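Chapter 4
Gathering Good Examples

If you have ever taught a child to fold a tea towel, you will know that talking only gets you so far. At some point you stand side by side, you fold one yourself, they watch, and then you fold another. A learning system is taught in much the same way, except that it needs to see a great many tea towels, and it is rather fussy about how it is shown them.

In Chapter 3 we followed Oda Hovland and her small team at Turside as they chose a list of household jobs. Now we come to the longer part of the work, the weeks spent doing those jobs over and over with a gripper in each hand while every movement is recorded. One complete go at a job, from first reach to final release, is called a demonstration. Hovland's team set out to gather some 2000 of them by July, and I think it is fair to say they underestimated how much their shoulders would have to say about it!

Much of this chapter concerns variety. A person who wipes the same object in the same spot 14 times has given the learner very little more than a person who did it twice — a point Melquiades Zepeda makes with great patience to each new demonstrator. Move the object, turn it over, start with the cloth somewhere else, change hands if you can manage it. We will also look at pace, at what to do with a fumbled attempt, and at the notes that should be kept beside each recording. The exercises at the end need only a table, a cloth and a willing friend.
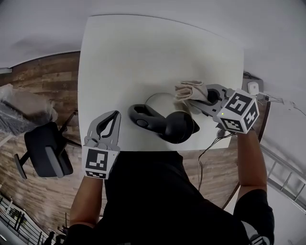

Should a demonstration be thrown out if the demonstrator drops something partway through?
Keep it if the object was picked up again and the job was finished, and write the drop in the notes so it can be sorted out later.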